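양팔 페트병 정리 실험 셀 점검표 (의견 포함)

과제명: Kushwaha
장소: Cundstead 연구동, 양팔 작업 셀
점검일: 2026-06-20
점검 범위: 작업대와 벽면, 로봇팔, 그리퍼, 배선, 전원, 카메라, 시험 물품, 기록 절차
판정 표기: 양호 / 조치 완료 / 보완 필요 / 해당 없음

점검표를 새로 짰습니다. 지난 양식은 Nururwood 셀에서 쓰던 것을 그대로 가져온 탓에 팔이 하나인 경우만 다루고 있었고, 두 팔이 같은 병 쪽으로 들어올 때 무엇을 봐야 하는지가 통째로 빠져 있었습니다. 이번 양식은 항목마다 의견란을 길게 두었습니다. 체크만 하고 넘어가면 다음 사람이 왜 그렇게 판정했는지 알 길이 없으니, 의견란은 마음껏 써 주세요. 길어도 됩니다!

이번 방법을 처음 보는 분을 위해 짧게 적습니다. 사람이 원격 조작으로 시연한 408개 에피소드로 모방학습 정책을 학습시켰고, 손목 카메라와 고정 카메라 영상을 함께 입력으로 씁니다. 이번에 바꾼 부분은 재파지입니다. 잡기에 실패했다고 판단하면 팔을 처음 자세로 돌려보내지 않고 그 자리에서 살짝 물러나 손목 영상을 다시 보고 접근합니다. 한 병에 최대 3회까지 시도합니다. 평가 60회 가운데 50회를 사람 개입 없이 끝냈습니다. 개인적으로는 숫자보다 재파지 동작 자체가 훨씬 반가웠어요. 다만 그 자리에서 다시 들어가는 동작이 늘어난 만큼 점검할 곳도 늘었고, 그 내용이 이 점검표의 절반쯤 됩니다.

1. 작업대와 벽면

1-1. 작업면 매트가 들뜨거나 접힌 곳 없이 펴져 있는가
판정: 양호
의견: 가장자리를 손바닥으로 쓸어 보는 것이 제일 빠릅니다. 눈으로만 보면 얼룩무늬에 묻혀 작은 들뜸을 놓칩니다.

1-2. 꽃무늬 벽면이 모서리 기둥에 제대로 고정되어 있는가
판정: 조치 완료
의견: 뒤쪽 모서리 한 곳의 고정이 약해서 다시 조였습니다. 벽면 무늬는 학습 때와 같은 것을 유지해 주세요. 민무늬 벽으로 바꾼 비교 실험은 따로 일정을 잡을 예정이고, 무척 기대하고 있습니다. 배경을 얼마나 타는지 이제야 제대로 볼 수 있겠네요.

1-3. 알루미늄 프로파일의 체결부가 단단한가
판정: 양호
의견: 흔들어 보고 소리가 나면 볼트부터 확인. 렌치는 서랍 첫 칸.

1-4. 앞쪽 레일 위에 작은 물건을 두지 않았는가
판정: 보완 필요
의견: 블록이나 여분 부품을 무심코 레일에 올려 두는 습관이 있습니다. 팔이 낮은 자세로 돌아올 때 건드릴 수 있는 위치입니다. 시험 직전 점검에 이 항목을 한 번 더 넣었습니다.

2. 그리퍼와 손끝 패드

2-1. 전원을 끈 상태에서 손가락이 걸림 없이 벌어지고 닫히는가
판정: 양호
의견: 왼쪽, 오른쪽 모두 부드럽습니다.

2-2. 손끝 안쪽의 노란 패드에 찢김, 들뜸, 이물질이 없는가
판정: 조치 완료
의견: 마른 천으로 닦은 뒤 다시 확인했습니다. 패드 상태가 재파지 결과에 그대로 드러나니 여기서는 시간을 아끼지 마세요. 패드를 교체했다면 교체 사실을 실험 기록에도 꼭 남깁니다. 학습 데이터와 평가 사이에 패드가 달라졌는지 나중에 추적하려면 그 한 줄이 정말 소중합니다.

2-3. 패드와 브래킷의 나사 머리가 튀어나오지 않았는가
판정: 양호
의견: 나사 머리가 병 표면을 긁으면 먼저 라벨이 밀립니다. 시험이 끝난 병의 라벨을 보는 것도 좋은 점검법입니다.

2-4. 벌린 상태에서 병 옆면과 패드 사이에 여유가 있는가
판정: 양호
의견: 세워 둔 병으로 확인합니다. 병을 트레이에 세우고, 옆에서 접근시켜 손목 영상을 띄운 채로 봅니다. 병목에서 라벨까지 굵기가 바뀌는 구간을 천천히 훑으면 여유가 어디서 줄어드는지 금방 보입니다.

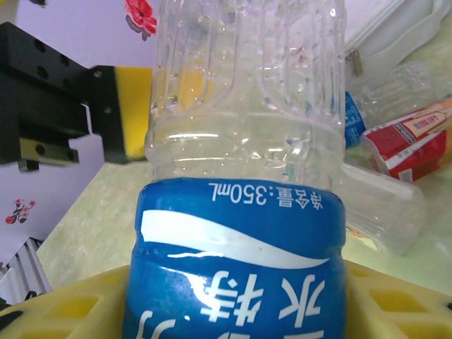 2-5. 닫는 힘의 상한이 설정 파일과 실제 동작에서 일치하는가
판정: 양호
의견: 얇은 생수병과 단단한 탄산음료 병은 찌그러지는 정도가 꽤 다릅니다. 상한은 얇은 쪽에 맞춥니다. 처음에는 이러면 무거운 병을 놓치지 않을까 걱정했는데, 빈 병만 다루는 이번 과제에서는 문제가 없었습니다.

2-6. 손목 카메라의 시야를 브래킷이나 케이블이 가리지 않는가
판정: 양호
의견: 손가락 끝이 영상 가장자리에 조금 들어오는 것은 정상입니다. 정책이 패드와 병의 간격을 읽는 데 그 부분을 활용하는 듯해서 저희는 오히려 좋아합니다. 손끝을 가린 영상을 넣었을 때의 결과는 아직 정리하지 못했습니다.

3. 시험 물품

3-1. 병에 고인 액체가 없는가
판정: 양호
의견: 안쪽에 맺힌 물방울 정도는 허용합니다. 거꾸로 들었을 때 흐르는 것이 있으면 비우고 다시 가져옵니다. 물방울이 맺힌 투명 병은 빛을 받으면 영상에서 반짝거려 난이도가 올라가는데, 현실의 병이 다 그렇게 생겼으니 시험에서 빼지 않습니다.

3-2. 뚜껑이 있는 병은 끝까지 잠겨 있는가
판정: 양호
의견: 반쯤 잠긴 뚜껑은 파지 중에 돌아갑니다. 뚜껑을 따로 모으는 후속 과제와 헷갈리지 마세요.

3-3. 깨지거나 날카롭게 접힌 병이 섞이지 않았는가
판정: 조치 완료
의견: 한 개를 골라내고 같은 종류로 바꾸었습니다.

3-4. 라벨이 있는 병과 없는 병, 투명한 병과 색이 있는 병이 섞여 있는가
판정: 양호
의견: 이 항목을 안전 점검표에 넣느냐를 두고 말이 좀 있었습니다. 저는 넣자는 쪽입니다. 색이 진한 병만 놓고 돌리면 첫 파지가 척척 되다가, 라벨 없는 투명 병을 만나는 순간 팔이 망설이고 재시도가 몰립니다. 동작이 가장 복잡해지는 조건을 점검 단계에서 미리 보아 두는 편이 안전에도 도움이 됩니다.

3-5. 유리병을 쓰는 경우 위치와 취급 방법을 미리 정했는가
판정: 보완 필요
의견: 현재 절차에는 유리병에 대한 문장이 한 줄도 없습니다. 방해물로 두는 경우라도 팔이 지나는 경로에서 떨어진 곳에 세우고, 시험 전에 금이 간 곳이 없는지 살펴봅니다. 다음 개정 때 정식 문구로 넣겠습니다.

3-6. 쓰레기통의 봉투가 테두리에 고르게 접혀 있는가
판정: 양호
의견: 봉투 자락이 안쪽으로 늘어지면 병을 놓는 순간 그리퍼에 딸려 올라올 수 있습니다. 테두리를 한 바퀴 눌러 주세요. 통이 차면 높이가 달라지니 넘치기 전에 비웁니다.

4. 배선과 전원

4-1. 손목에서 내려오는 케이블이 팔의 가동 범위를 따라갈 만큼 여유가 있는가
판정: 양호
의견: 여유는 충분합니다. 오른팔을 쓰레기통 쪽으로 뻗을 때 고리가 크게 휘므로 그 자세에서 한 번 멈추고 봅니다.

4-2. 늘어진 케이블이 병이나 쓰레기통에 걸리지 않는가
판정: 보완 필요
의견: 이번 점검에서 가장 오래 들여다본 항목입니다. 재파지를 켜면 손목이 병 더미 위에서 짧게 물러났다가 다시 내려오는데, 그때 그리퍼 아래로 처진 케이블이 옆 병을 슬쩍 건드릴 수 있습니다. 병이 굴러도 정책이 따라가 주는 모습은 볼 때마다 신납니다만, 걸림은 걸림입니다. 묶는 위치를 손목 쪽으로 올리고 다시 점검하겠습니다.

4-3. Voltum 전원 장치의 출력이 기준표와 맞고, 단자 덮개가 닫혀 있는가
판정: 양호
의견: 기준표는 장치 옆면에 붙어 있습니다. 출력을 바꿀 때는 두 팔 모두 정지 상태에서.

4-4. 레일 앞면 회로 기판의 표시등이 정상인가
판정: 양호
의견: 좌우 기판을 모두 봅니다. 한쪽만 보고 양호로 적은 기록이 May 이전 양식에 남아 있어서 항목을 분리할지 고민 중입니다.

4-5. 비상정지 버튼을 눌렀을 때 두 팔이 함께 멈추는가
판정: 양호
의견: 팔을 낮은 속도로 움직이는 중에 확인했습니다. 한 팔만 멈추면 그날 시험은 바로 중단합니다.

5. 양팔 동작

5-1. 두 팔의 시작 자세가 기준 영상과 일치하는가
판정: 양호
의견: 고정 카메라의 기준 영상을 반투명하게 겹쳐서 비교합니다. 자로 재던 때보다 훨씬 편합니다. 이 방법은 다른 셀에도 꼭 권하고 싶어요.

5-2. 중앙 구역에 두 그리퍼가 동시에 들어가지 않도록 잠금이 걸리는가
판정: 양호
의견: 먼저 들어간 팔이 나올 때까지 다른 팔은 구역 밖에서 기다립니다. 재시도 중에도 잠금은 풀리지 않아야 하므로, 일부러 첫 파지를 실패시켜 놓고 확인했습니다.

5-3. 병을 중앙에 길게 흩어 놓은 조건에서 접근 순서가 안정적인가
판정: 양호
의견: 겹친 병, 비스듬한 병, 뚜껑이 서로 다른 쪽을 향한 병을 함께 둡니다. 왼팔과 오른팔이 어느 병을 맡을지 정책이 스스로 고르는데, 경계에 놓인 병에서 두 팔이 잠깐 같이 움찔하는 일이 있습니다. 잠금이 있어 부딪히지는 않았습니다.

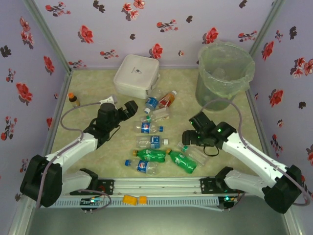

5-4. 최대 시도 횟수를 넘기면 팔이 안전 자세로 물러나는가
판정: 양호
의견: 횟수 제한을 꺼 둔 개발용 설정이 하나 있습니다. 평가나 시연 때 그 설정을 불러오지 않도록 파일 이름 앞에 표시를 붙였습니다. 불러온 설정 이름은 화면 왼쪽 위에서 확인하세요.

5-5. 물러나는 경로에 벽면, 쓰레기통, 흰 케이스가 걸리지 않는가
판정: 양호
의견: 뒤쪽에 두는 물건은 위치가 조금씩 바뀝니다. 케이스를 옮겼다면 이 항목부터 다시.

5-6. 사람이 병을 다시 놓을 때 팔의 구동이 정지되어 있는가
판정: 양호
의견: 예외 없음. 병 하나만 살짝 밀면 될 것 같은 때에도 정지부터 합니다.

6. 기록과 영상

6-1. 손목 카메라와 고정 카메라의 시각이 맞는가
판정: 조치 완료
의견: 시각 동기화를 다시 실행했습니다. 재파지 판단은 손목 영상에서 하고 실패 원인 분석은 고정 영상에서 하므로, 둘이 어긋나면 분석하는 사람이 고생합니다.

6-2. 재시도마다 번호와 실패 사유가 남는가
판정: 양호
의견: 사유는 미끄러짐, 빗나감, 옆 병 접촉, 기타로 나눕니다. 기타로 적을 때는 짧게라도 설명을 붙여 주세요. 지난 회차의 기타 기록을 읽다가 패드 위쪽 모서리로 병뚜껑을 집는 사례를 발견했는데, 가르친 적 없는 동작이라 다들 모니터 앞으로 모여들었습니다.

6-3. 사람이 개입한 시험이 성공으로 집계되지 않았는가
판정: 양호
의견: 평가 전체의 영상을 다시 돌려 보며 대조했습니다. 개입의 기준은 비상정지, 일시정지, 병을 손으로 옮긴 경우입니다. 병이 통 테두리에 걸렸다가 저절로 들어간 시험은 성공으로 두되 비고에 적습니다.

6-4. 저장 공간이 하루 분량의 영상을 담을 만큼 남았는가
판정: 양호
의견: 없음.

보완 필요 항목 정리

1-4 레일 위 물건: 시험 직전 점검에 추가함. 다음 점검 때 재확인.
3-5 유리병 취급: 절차 문구 초안 작성 필요.
4-2 그리퍼 아래 케이블: 묶는 위치 변경 후 저속으로 재파지 동작을 반복하며 확인. 끝나기 전까지는 빠른 속도 설정 사용 금지.

추가 의견

재파지를 켠 상태와 끈 상태의 비교 시험도 같은 점검표로 진행합니다. 끈 상태에서는 5-4를 해당 없음으로 적으면 됩니다. 병 배치는 두 조건에서 똑같이 맞추고, 배치 영상은 시험 시작 전에 저장해 주세요.

Nururwood 쪽에서도 이 양식을 써 보고 싶다는 연락을 받았습니다. 그쪽은 팔이 하나이니 5-1은 남기고 5-2와 5-3은 지우면 되고, 대신 통을 놓는 위치에 대한 항목을 하나 넣는 편이 좋겠습니다. 써 보시고 고친 부분이 있으면 의견란째로 보내 주세요. 다음 판에 반영하겠습니다.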